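March 3, 2026
Lema grippers, hat task, shared workshop

Second session with the hand-held pair. Still not sold on it. The claim in the Mavum write-up is that you do a job by hand with the grippers enough times and the arm picks it up from the recordings. Maybe. What I have so far is 36 runs of a hat going onto a stand, and a sore wrist.

Changes from last time: foam board under the stand, new jaw pads, and the cable on the right unit rerouted so it leaves from the plate in a loop. The loop is better than the straight run we had in January, which tugged every time I turned my hand over. It still swings. I don't like anything that swings near a brim.

Recorder settings as before. Logged 783 MB before I stopped for the first check. Two runs had gaps in the right-hand track, both near the start. Could be the connector, could be the Forkason hub again. I swapped the port and got no gaps after that, but I wouldn't call it fixed on the strength of one port swap.

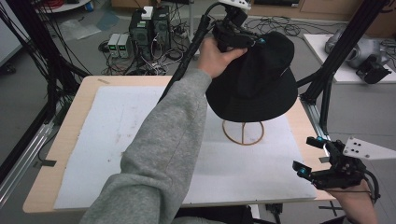
Bucket hat over the bentwood stand, right gripper, brim tilted down. Second gripper in the left hand.

Main doubt is the hat itself. It's black and soft, the jaws are black, and with the brim hanging down over them you lose a good part of the grip from the head view. If I can't tell from the video where the jaws end and the hat begins, I don't see why a model would. The teal fittings are about the only thing I can pick out on playback. Someone should try a light-colored hat before we record any more of these. A stiff one too, if there's one in the bin.

The stand is very light. Moves if the brim catches it. Foam helps a bit, and it already has gray smudges all over it, so don't bother keeping it clean. I'm not taping the stand down yet - if the arm is ever going to do this it will have to cope with a stand that shifts.

Left gripper did next to nothing today. Either we give it a job (steady the ring?) or drop it and save the disk space.

The Cesenmont people say 3,000 runs for cloth. At my pace that's a lot of evenings for one hat. I'll stop at 40, train on those, and see how bad it is.

To do:
- reseat right connector, check strain relief
- light hat
- shorter loop on right cable
- ask before moving the bench supplies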